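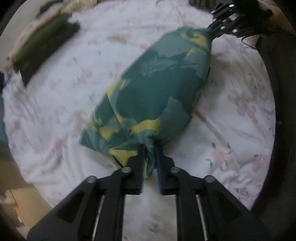
Furoshiki night is coming back to the Minura shop

8 February 2020

Good news for anyone who missed out last spring – Minura is bringing back its fabric wrapping evenings, and this time there are 44 spots instead of the handful we all fought over! I went to the trial session last week and came home wanting to wrap everything I own, including the cushions.

If you haven't tried it, the idea is simple. You take a square of cloth, lay your soft thing on it (a sweater, a baby blanket, a rolled-up towel), roll it up snugly and twist both ends until it looks like a giant piece of candy. No tape, no paper, and whoever gets the present gets the cloth too. The twisting takes two people the first few times, one on each end, turning in opposite directions. My first one came undone on the bus, so please do tie yours off with string.

Prints are where it gets fun. Leafy greens with splashes of yellow look great on a plump roll, and the creases hide any sloppy folding. Plain cloth is less forgiving – I tried a gray one and every lump showed. Thin cotton twists best. I also brought a piece of old curtain and it was hopeless, much too stiff to gather.

Szulc, the remnant place two doors down, is giving the shop 200 fabric offcuts for people to practice on, and Adberg is lending the long tables. You can bring your own cloth as well, and an old bedsheet from home is handy for spreading out under your work. Squares of 60 centimeters are fine for a scarf, but go bigger for anything like a blanket.

The evenings run through the end of May. Sign up at the counter, and do it soon, as the early sessions were already filling when I put my name down. Tea is included. Cake is not, so I'm bringing some – probably lemon.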